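Veterans' Service Histories: Call for Participants

The Putthorpe Service Records Project is seeking former signals and communications personnel, or their surviving relatives, for a study of working lives after discharge. The project compiles short biographical entries from interviews and family papers. The index now holds 3,956 entries, most of them for people who left the service before 1975.

Who can take part

Anyone who served at least 90 days in a signals, radio or cipher role, in any branch. Next of kin may take part on behalf of a deceased member. Membership of a veterans' organisation is not required.

What is involved

One recorded interview, by telephone or at the Gostier Street reading room, between 9 am and 4 pm. Participants will be asked for dates of enlistment and discharge, trade qualifications, postings, later employers, and places of residence. Discharge papers and pay books can be scanned during the visit and are returned the same day. Medical records are not collected.

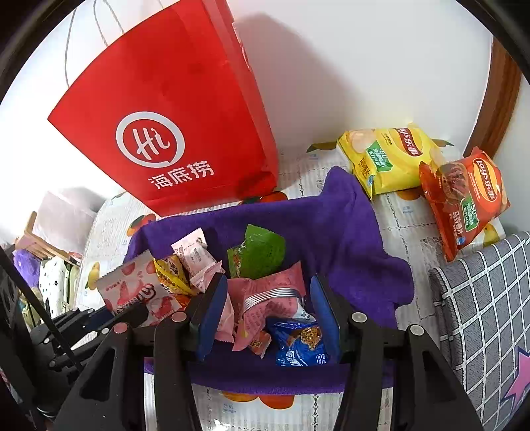

A draft entry of up to 200 words is posted to the participant for correction before it is added to the index. Entries may be withdrawn at any time up to publication. Travel within the Putthorpe district is reimbursed on presentation of receipts.

How to apply

Request Form 103 from the Bajpai Library front desk, or by mail from the project office. Completed forms must be received by the end of February. Relatives should attach proof of kinship.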